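Growing Food on Clay: A Talk with Augustina Aidoo

Augustina Aidoo moved to Nerkmont eight years ago with a truck full of tools that turned out to be wrong for the place. She had gardened all her life on sandy ground. Her new lot, on the low side of town near Dollard Creek, was clay from the fence to the back step.

"I put a spade in it in April and it came up like modeling clay," she said. "I put the same spade in it in August and it bounced."

She now grows most of the vegetables her household eats on that lot, and sells onions, beans and winter squash from a table at the end of the driveway. We talked in her kitchen in the late afternoon, and later walked out to the beds.

The first thing she wanted to talk about was the mistake she made in her first spring, when she rented a tiller and worked the whole yard the day after a rain. The soil looked loose when she finished. Within two weeks it had set into clods the size of a fist, and most of them were still there the next year.

"You can't work it wet. I knew that as a rule, but I had never paid for breaking it," she said. "On sand you can go out in the rain if you want to."

Her test now is to squeeze a handful and drop it from waist height. If the ball breaks apart, she goes ahead. If it lands and stays whole, she goes back inside and does something else. In some years that means the first bed isn't planted until May.

Then there was the matter of sand. A man at the feed store told her to mix sand into the clay to open it up, and she hauled home as much as her truck would carry. She spread it over one bed and dug it in by hand.

"It was worse. It was a lot worse," she said. "You need so much sand to change clay that you'd basically be replacing the yard. A little bit just fills in the gaps."

That bed is a path now. She laid cardboard and wood chips on it and stopped fighting with it.

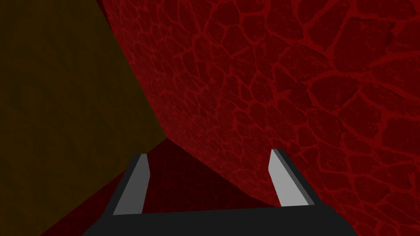 Natalia Quezada does not agree about the sand. She dug coarse grit into her own beds on the other side of the creek, along with plenty of compost, and she says her carrots have never come up straighter. Her view is that people use sand that is too fine, use it alone, and then blame it.

Aidoo has heard this before. "Natalia's carrots are good," she said. "I think it's the compost. She thinks it's the grit. We're not going to settle it."

What worked for Aidoo was slow. In her second fall she stopped digging and began covering the beds with leaves, as deep as she could get them. She took every bag her neighbors put out at the curb. By spring the leaves had gone down to a thin brown mat, and under the mat the top inch of soil came apart in her fingers. She has done it every fall since, and the good layer has gotten deeper. She pushed a trowel into the onion bed to show me, and it went in to the handle.

She also grows a cover crop in any bed that is empty after September. She started with rye, which did well but was hard to kill in spring without a tiller. Now she uses oats, since the cold kills them and the dead tops lie flat and hold the soil over winter. In the worst corner she sows daikon radish and leaves it to rot in place.

"The roots go down into stuff I could never dig," she said. "Then they rot and there's a hole. Water goes down the hole. It smells terrible in March and I don't care."

Water is the subject she came back to most often. Clay holds a great deal of it, and Aidoo says that is the part people forget when they complain. In a normal year she waters her squash far less than she did on sand. The trouble comes at both ends of the season. In spring the beds drain slowly and seeds rot. In a dry summer the ground shrinks.

Rigoberto Ponce, who farms 112 acres of the same soil outside town, told me he has lost a wrench down a crack in July. I repeated this to Aidoo, and she believed it.

"Rigo would lose a wrench anywhere," she said. "But yes, they open up that wide."

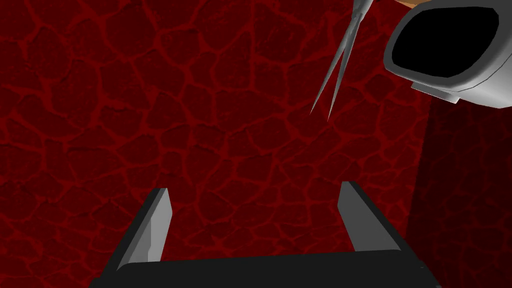

Once clay has cracked, watering it gets harder. The water runs straight into the openings and down past the roots, and the blocks between them stay dry in the middle. Aidoo's advice is to water slowly and to come back an hour later and do it again, so the surface has time to swell. She reads the pattern before she decides where to start. The rounded patches in the picture, larger and farther apart in one area and small and crowded in another, with thin lines branching between them, are close to what she described to me, though her soil is a yellowish gray and nothing like that maroon. Where the ground breaks up small, she said, it has usually been drying at the surface only. Big blocks with deep gaps mean it has dried a long way down, and those get the hose first.

Mulch keeps most of this from happening. She lays straw after the soil warms up, usually in June. If she puts it down sooner the ground stays cold and the slugs move in.

I asked her about gypsum, which comes up every time clay soil is discussed. She had the soil tested before she bought any, and the test showed it would do nothing for her. A neighbor, Ona Navickas, had already put 500 pounds on her lawn.

"It didn't hurt anything," Navickas told me over the fence. "It didn't do anything, either."

For someone starting out on clay, Aidoo suggests choosing crops that can live with it as it is. Beans, squash, cabbage and kale all did well for her from the beginning. She grows a flat green pole bean called Vuritz that she got from Graziella Gatti, and she has saved seed from it every year. Her first potatoes were small and full of slug holes, and getting them out took a digging fork and most of a day. She didn't plant potatoes again for five years. Long carrots are still a problem, so she grows the short round kind.

She also suggests deciding early where the paths will go and never stepping anywhere else. Her beds are narrow enough to reach across from either side. The one creature that ignores the rule is Ki, her dog, who has a route from the back door to the compost heap that goes through the kale.

I asked whether she would choose sandy ground again if she were buying another place. She thought about it while she knocked the dirt off her boots.

"For carrots, sure," she said. "But I fed that old garden every year and by the next year it was all gone. What I put in here stays in here. I'd take the clay."

She had leaves to pick up before dark. Two streets over, somebody had left bags at the curb, and she wanted to get to them ahead of Quezada.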